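February 22, 2021

Up at six, dark still. Porridge, then two loads of washing, and by nine I had run out of reasons to leave the kitchen table alone. It has been collecting things since we moved in, and that was in August. Menaka Bhattacharjee is coming to stay on her way to Verosby and I would like her to be able to eat a meal at it.

I put the grey cloth on first, which was the wrong order, and then had to lift everything back on top of it. The cloth is too long for the table at one end but I am not going to hem it.

Most of what I found was small. Tissues, cups, hair ties, batteries, three pens from the Howlader office, the spare key to the shed, half a packet of birthday candles. The medicines were all over the place as well. Some were in the drawer with the tea towels and some had been left on the windowsill, where they get the sun all afternoon. I checked the dates on all of them. The cough syrup went out of date before we moved, so that has gone in a bag for the chemist. The plasters are fine. The boxes with the Chinese labels I put to one side for L. to go through tonight, as I can only read the numbers.

My plan was one basket for the things we reach for every day and a proper lidded box for the medicines, up on the high shelf. The red mesh basket used to hold pegs. I gave it a wash in the sink and it came up well enough. I had meant to buy one of the Olberg ones but they are 11 pounds each and the red one does the same job.
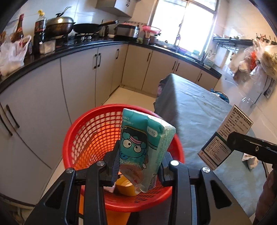 Tissues over the red basket, yellow cup already in.

By half past ten I had most of it sorted and stopped for tea. The post came. A letter from Hondero about the boiler cover, going up again, 800 for the year if I pay in one go. I rang them and waited 11 minutes and the girl took it down to 795, so that was five pounds for a morning's bad temper. I paid it. I don't want to be without it if the weather turns.

After that I did the worktop, or part of it. I wiped behind the soy sauce and the cola and under the frying pan. The wok I left on the hob with its lid on, as there is nowhere else it fits. I have tried it in the bottom cupboard by the corner and the door won't shut. If we ever have shelves put up I shall ask for one deep enough. The tiles got a sweep but not a mop. I will mop tomorrow when the table is finished and I am not going back and forth.

The lidded box is too shallow. I should have measured it. The taller medicine boxes have to lie flat, and then there is only room for half of them. L. suggested taking everything out of the cartons and keeping the strips together with a rubber band, but then the leaflets get lost and you are left guessing at the dose. I said no to that. I will look for a deeper box in town on my next trip, and until then they are in the old biscuit tin on the high shelf with a strip of masking tape on the front saying MEDICINES.

Lunch was soup and the end of the loaf. Walked up to the post box afterwards and back by the allotments. Cold, but the wind had dropped. Somebody has put up new netting over the sprouts at the far end. My own plot needs digging over and I did not stop to look at it.

In the afternoon I did the blue bag, which was mostly other bags. Kept the strong ones. Found the lid I had been missing for the casserole dish, so I needn't have bought the foil.

Menaka rang at five. She will get the later train and wants picking up. She asked whether she should bring a towel and I said no. I have put two out on the spare bed and the thick blanket, and moved the ironing board out of there and into our room.

L. went through the Chinese boxes after supper. Two to keep, one to go in the bag for the chemist.

Still to do: mop, deeper box, milk, change the bulb on the landing, ring about the car.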